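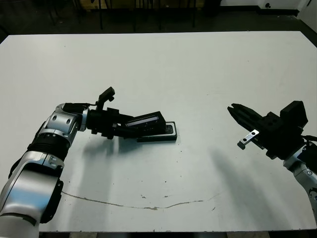
Fig. 4-1. Left gripper holding the block at the tray, right gripper open.

4. Teaching the block-and-tray task by hand

Read section 3 first if the arms have not been homed today. This section covers recording a demonstration on the Erkach two-arm bench, either with the leader handles (remote) or by pushing the arms around yourself (hand guiding). Same task, same files out. Pick one method per set and stick with it. Mixed sets train badly.

Caution: hands off the grippers while the leader handles are live. E-stop within reach of whoever is driving. If two people are working, agree out loud who has the stop.

4.1 Before you start

1. Wipe the tabletop. Scuffs and old marks are fine, grit is not.

2. Put the block and the tray down on the table, apart from each other. Tray open side up. Label strip on the block facing up, always.

3. Check that the wrist views come up in Endow. If one is black, unplug it at the hub end, wait, plug it back in. Do not pull on the cable at the gripper.

4. Open both grippers all the way, then close them half way. Listen for grinding. Fingers should stay parallel.

5. Set grip force to 25 percent. Higher than that and the block skates out of the fingers when you tilt it.

6. In Endow: New Set > Bimanual > name it. Use the task name plus your initials (vv, ss, etc). Not "test". We have a lot of "test" already.

Note: task number for block-and-tray is 81. Type it in the Task field or the set won't show up in the Nusberg trainer.

4.2 Recording with the leader handles

1. Sit where you can see the tray without leaning. You'll be here a while.

2. Move both leader handles to match the arms, close as you can. Press Sync. The arms make a small jump if you're off, so keep clear.

3. Foot pedal down once — tone — recording starts.

4. Left arm over to the block. Come down slow for the last bit. Close on the long sides.

5. Lift straight up, then across to the tray. No swooping. The trainer copies the swoop.

6. Tilt the block and bring the low end to the tray first. Let it touch the base before you lay the rest down.

7. Right arm stays off to the side, fingers a little open and pointed at the tray, ready to steady the rim. Don't park it behind your back at the far corner, the recovery moves need it close.

8. Release, back the left arm out the way it came in. Wait for the arms to be still.

9. Pedal down again. Mark the run Good, Redo or Fail. Keep the fails, Nusberg uses them.

Caution: do not press down with the left arm once the block is on the base. The force reading lags and you won't feel it in the handle. Verna Villanueva bent a finger mount this way and the spare took until June.

4.3 Recording by hand guiding

1. Turn the mode key to FREE. Support both arms before you turn it — they sag.

2. Hold the forearm, never the gripper or the wrist camera. Your fingers will be in the picture if you hold too low and the run gets thrown out.

3. Start and stop with the pedal, same as above. Grip is on the thumb switch.

4. Go through the task at half the speed you think is right.

5. Turn the key back to HOLD before letting go. Every time.

Note: hand guiding is fine for one arm. For both arms you need two people or a lot of pateince. Use the leaders.

4.4 Checking the wrist view

Play back the first run before recording any more. Look at the frame just before the pickup. You want the fingers, the block and at least part of the tray in view. Tray half behind the gripper body is OK. Block hidden is not — move the block, not the camera. People and furniture past the table are OK too, no need to clear the room.

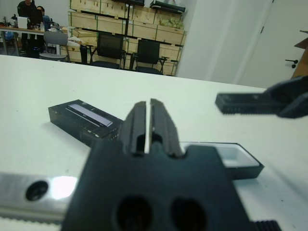

4.5 How many runs

400 good ones for a first model. Move the block a little between runs, turn it a little too. Don't line it up with the table edge every time. Shoaib Sandhu's set went to 678 and was better on the crooked starts, not much diffrent on the easy ones.

Stop when you get tired. Sloppy runs cost more than missing ones.

4.6 Faults

Block slips during tilt: finger faces dirty, or grip force changed. Wipe, check 25 percent.

E-14 on left arm: elbow near its limit. Back out, re-home, start the run over.

Video freezes but arms keep moving: stop the run and mark Redo. Restart Endow. Not the bench.

Arms drift after Sync: leader handle bumped. Sync again.

Tray slides: Lindqvist mat under it, small size. Note it in the set comments, the mat changes the grip height.

Next: section 5, sending a set to the trainer.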